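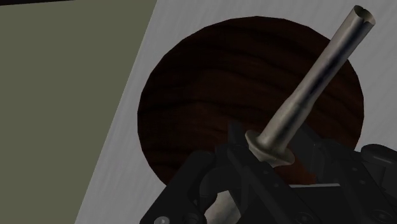

Grigore Mocanu wrote back that his jacket soaked through at the shoulders, under the pack straps, and nowhere else.

Home > Units > Glossary

Chapter 5. Outerwear for Wet Rides

Start with fit. Then seams. Fabric rating last, and most riders shop teh other way round. The Kakesport shell: taped seams, long tail, hood goes over a helmet. Weak spot, the cuffs. Bring your own jacket to class, we'll cut up an old one on page 93.

Filed under: Cycling Apparel

© Pronham | Contact | Back to top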